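Grerklow Craft Swap: Gallery
September 2018

Welcome to the gallery, and thank you for being so patient with us, as I know several of you have been asking since the day we packed up when the pictures would be going on the site. I had every intention of doing it the same week, and then the kitchen ceiling at home came down (not all of it, only the corner over the fridge, but you would be amazed how far plaster dust can travel) and everything else went on the back burner.

For those who are new to the swap, the idea is a very simple one. You bring the odds and ends you have finished with, we put everything out on the tables, and you go home with somebody else's odds and ends! We take fabric, wool, ribbon, felt, stuffing, card, buttons, beads and the little bits that end up at the bottom of a sewing box. The only things we can't take are paint that has been opened and needles that aren't in a case, and please do stick to that one, my thumb is only just better.

This was our second swap, after the small one in May, when we had 13 people and far too much cake. It was a good deal busier this time. Zoltán Simon kept the list at the door and reckons we filled 36 tubs by the end of sorting, and he had the pleasure of writing a label for every one of them in his beautiful handwriting. I did the lids, some of which fitted.

The sorting takes longer than anything else, and I have to say it is the part I like best. You sit down with a heap of things, all shapes and colours, and at first it looks hopeless, and then you pick up one piece and put it with its friends, and then another, and before long you have stopped looking at the clock and somebody is asking whether you want your tea topped up. Soft things go together, flat things go together, and there is always a tub for the pieces that could be anything at all. Jae-in Kwon emptied that one out at the end and took most of it home for her puppets, so do keep bringing them.

We made £149 from the tea table, which pays for the room again and leaves a little over for new tubs. A big thank you to everyone who baked, and especially to whoever made the ginger loaf, as the tin is still in my hall with no name on it. It is a long blue one with a dent in the lid.

I've kept the gallery short so that the page loads for those of you on slow connections. If you have pictures of your own from the swap, do send them to me and I'll add them, and if you would like to lend a hand with sorting next time, put your name on the sheet by the door or tell Zoltán when you see him. 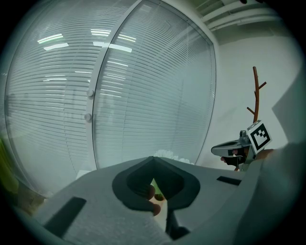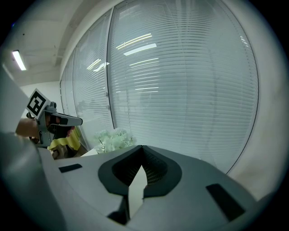

A bit of white fluff in the first one, and the glass partition with its blinds in the second.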